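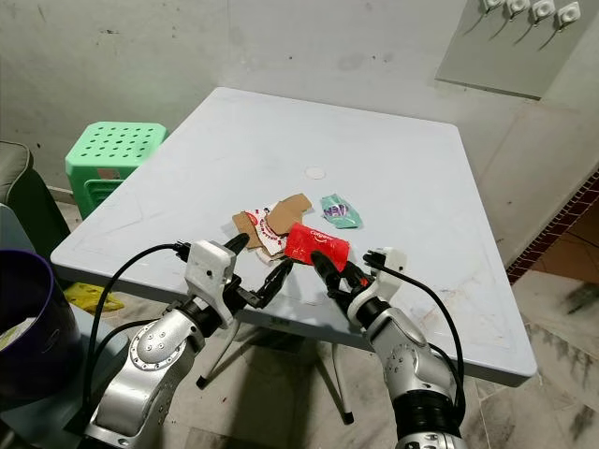
You should put the sorting rules on your About page, one visitor wrote to us after a Saturday-style open morning, before the part about how you got started. We took the suggestion, so the rules come first and the history is farther down.

What we do

Ziltstead is a small school for household skills. We teach cleaning, clearing out and sorting trash to people who are setting up a home for the first time, people moving into a smaller place, and anyone else who wants to learn. Our rooms are on the ground floor of the old Morgan building in Flarkley. The entrance is on the parking lot side.

Most of our work is with ordinary packaging. A person who goes through the shopping from one week ends up with cardboard, paper wrappers, shiny wrappers and a few pieces that are hard to name. We put a small pile of it on a table and go through it by hand. We use real packaging with real printing on it, a Colgate wrapper for instance, so that students get used to looking past the colors and the brand name and thinking about what the thing is made of.

The sorting rules

Clear a space on the table before you start, and leave room on either side of the pile.

Take the cardboard out first. Torn cardboard goes with whole cardboard as long as it is clean. Pull off tape and labels if they come away easily. Cardboard with grease or food on it goes in the trash.

Flatten anything crumpled before you decide about it. A balled-up wrapper is hard to judge, and there may be something left inside.

Check paper wrappers for a lining. Tear a corner. If a thin film stretches along the tear, we treat the wrapper as trash.

Shiny wrappers usually go in the trash. Some towns take them and many don't, so look at your own town's list. We keep a current copy of the Flarkley list by the door.

Leave the piece you aren't sure about until the end. Set it off to the side and finish the rest first.

Wipe the table and check the floor under it.

Our classes

The basic class is called Clearing the Table and runs for 2 hours. There are never more than 12 students in a group. The first hour is sorting. The second is cleaning up afterward: tables, counters, bins and floors. You don't need to bring anything, though old clothes are a good idea.

The longer class, Moving Smaller, is for people who are emptying a house or apartment. It covers what to keep, what to give away and how to get rid of the packing material once the move is over. Students work on closets, kitchen drawers and the kind of box that gets carried from one home to the next without being opened.

We also go out to schools and senior centers in the area. For these visits we ask for a table, a sink nearby and a hard floor. We bring the bins and the bags and take everything away with us when we leave.

Where we came from

Ziltstead began as a cleaning company. We looked after offices and shared kitchens, and the same trouble came up at nearly every address: the bins were labeled, and the wrong things were in them. Customers started asking us to talk to their staff. Those talks got longer, then turned into classes, and in the end we gave up the office contracts and kept the teaching.

For a while we worked out of a storeroom behind Gelletti, the hardware store on the same street. It had one window and a drain in the floor that backed up when it rained. We moved into the Morgan building in June and have been here since. Gelletti still supplies our bins, brushes and gloves.

How we keep our rooms

We like plain furniture. A plastic table with folding legs suits this kind of class — it wipes down fast and nobody minds a scuff. Tile is easy to mop. We use dish soap and warm water for almost everything and keep stronger cleaners locked up. Clean packaging is saved and used again for teaching until it falls apart.

Fees and sign-up

Fees are listed on the class page. If the cost is a problem, write to us before you sign up and we will work something out. You can move to another session free of charge if you let us know 2 days ahead.

Children may come to Clearing the Table with an adult. Each child counts as one place.

The rooms are at street level and there is a ramp at the entrance. If you need a chair with arms or a lower table, put it on the sign-up form.

Page last updated Jan 19, 2025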